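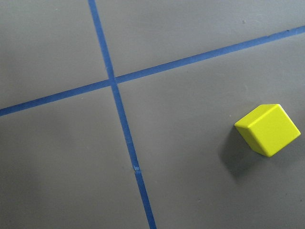 3. The taped surface and the cube task

3.1 Why tape lines

Much of the earlier work on remembering where things were put down uses either a blank surface or a full grid. Both have been good to us, and we used both in the first round of the Lukora study. A blank surface gives people almost nothing to hold on to, and their errors spread out gently in every direction. A grid gives them so much that the task turns into counting squares. We wanted something in between, closer to the kinds of marks people live with every day: the join between two worktops, the edge of a mat, the line where a rug stops. Two lengths of tape that cross turned out to be a wonderfully simple way of getting there.

A single line splits a surface in two and tells a person which side they are on. A second line does much more than double this. It makes a crossing, which is a point, and people are very fond of points. It also makes corners, some wide and some tight, and each corner pulls on memory in its own way. With nothing more than tape we could ask whether people remember a place by its distance from a line, by its distance from the crossing, or just by the patch of surface it belonged to.

3.2 Materials

The surface is grey with a matt finish. We tried a white one at Dinddale and gave it up within a morning, as it showed every fingerprint and people began to steer by the smudges. The grey was far kinder. It does pick up light unevenly, so one part of the surface can look a good deal darker than another depending on where one stands, and we return to this in 3.5.

The tape is a medium blue, narrow enough to read as a line and wide enough to be seen at a glance from any seat. We laid it by hand. The two strips overlap at the crossing, and the blue is slightly deeper there where one layer lies over the other. We had thought of trimming the overlap away so that the crossing would be the same blue throughout, but the trimmed version lifted at the corners and we went back to the plain overlap. Several people told us they liked having the darker patch to look at.

The strips do not meet at right angles. This was a choice, and one we would make again. In a short trial with a square cross, people named the regions straight away as if they were the quarters of a clock face or the panes of a window, and they leaned on those names when they put the cube back. With unequal angles the names came more slowly and were much more varied. People spoke of "the thin bit", "the big side", "the slice", and on one happy occasion "the seaside". Four regions of different shape also let us compare a narrow wedge with an open stretch on the same surface and in the same session.

The object is a single yellow cube, plain on the faces that people see. We chose a cube because it has a clear facing as well as a clear place, so that we could look at whether people restored its turn along with its position. Yellow stands out well against both the grey and the blue, and there was never any doubt about where the cube was. Figure 1 shows the cube on the taped surface, with the crossing and the slant of the two strips as described above.

3.3 Procedure

Sessions were held at two places, a community hall in Dinddale and a reading room in Ralton. The same surface travelled between them. People sat at one side and were asked not to lean over the middle.

At the start of each turn the cube was already in position. The person looked at it for as long as they liked, said "ready", and turned round to face a shelf behind them. While their back was turned we lifted the cube away. They then did a short filler task, reading aloud from a seed catalogue, which was popular enough that two or three people asked where they could get a copy. On a signal they turned back, were handed the cube, and put it where they thought it had been. We marked the placement on a scaled sheet, took the cube away and set it down in the next position.

We gave no feedback between turns. People naturally wanted to know how they were doing, and we found it best to say at the outset that the sheets would be shared at the end. Nearly everyone stayed to look at theirs. The talk over those sheets was one of the great pleasures of the study, and much of what we say in Section 5 about strategies began there.

Positions were drawn from a fixed list, the Kaimal list, which we prepared for this study. It holds places in all four regions, some close to a strip, some close to the crossing and some well out in the open. No position put the cube on the tape itself. The order was shuffled for each person, with the one rule that the same region could not come up twice running.

3.4 What was recorded

We have 2112 placements in all. For each we noted three things: how far the cube was from its true place, in which direction it had drifted, and whether it had ended up on the correct side of both strips. The last of these we call a region error. A placement that rested partly on the tape was counted by the side on which most of the cube lay.

Region errors were less common than we had expected. There were 332 of them, fewer than one in six placements, and this from people who had just read out a page of broad beans and sweet peas. Of the 332, a little under half, 146, involved positions close to the crossing. These are the most interesting errors in the set. Near the crossing all four regions are within easy reach, so one might think that a slip could go in any direction. In practice people slipped into the wide regions far more readily than into the narrow ones. Someone who had seen the cube in a tight corner would quite often put it back in the roomier corner next door. The reverse was rare.

Away from the crossing, the pull of the tape was of another kind. People kept the cube on its proper side but moved it further off the strip than it had been, as if the line needed a little clear space on either side. This happened with both strips. We saw something similar at the edge of the surface, though more weakly, and we think the two effects may share a cause.

The turn of the cube was remembered very well when one face ran along a strip, and rather poorly otherwise. Many people squared the cube up to the nearer strip without seeming to know they had done so. Shown their sheets afterwards, several laughed and said they would have done the same with a book on a shelf or a fork beside a plate. We were delighted by this, as tidying of just this kind was what led us to the task in the first place.

3.5 Wear, light and other small matters

Tape on a working surface does not stay perfect. Over the weeks the edges of ours picked up small changes in tone, and one strip has a pale scuff, some way from the crossing, where the tape looks worn or slightly lifted. We talked at length about whether to relay the strip. In the end we left it. A fresh strip would never have sat in exactly the same line, and every distance measured from it would have had to be worked out again.

A scuff is a mark, however, and marks are what this study is about. We therefore looked separately at the placements nearest to it. Accuracy there was no better than at matching places along the same strip, and only one person mentioned the scuff when asked how they had remembered. Our feeling is that people treat small blemishes as part of the line and pass over them – a question that deserves a study of its own, and we would love to see someone take it on.

The light was harder to keep steady. The hall at Dinddale has high windows, and on bright afternoons the shading across the grey moved noticeably during a session. We drew the blinds when we could. At Ralton the light was even but dimmer. Region errors did not differ between the two places by any amount worth reporting. The outward drift from the strips was slightly larger at Ralton, and we cannot yet say whether this comes from the light, the lower chairs, or the people who happened to come.

We also learnt to wipe the surface between people, with a dry cloth and along the line of the tape. Wiping across it caught the edges.

3.6 Repeating the task

One of the things we like best about this set-up is how little it asks for. Anyone with a plain matt surface, a roll of coloured tape and a cube can run it on a kitchen table. We would suggest choosing tape that differs clearly from both the surface and the object, laying the longer strip first, and measuring the angles after the tape is down. Ours drifted a little from the drawing during laying, and all distances in this paper are taken from the strips as laid.

The angles themselves are open to play. We have tried only the one pair, and a sharper crossing should make the narrow regions narrower still. If our reading of the region errors is right, slips out of those corners ought to become more common as the corners tighten, up to the point where the cube no longer fits comfortably inside them. Section 4 sets out how the placements were analysed, beginning with the distance from the crossing.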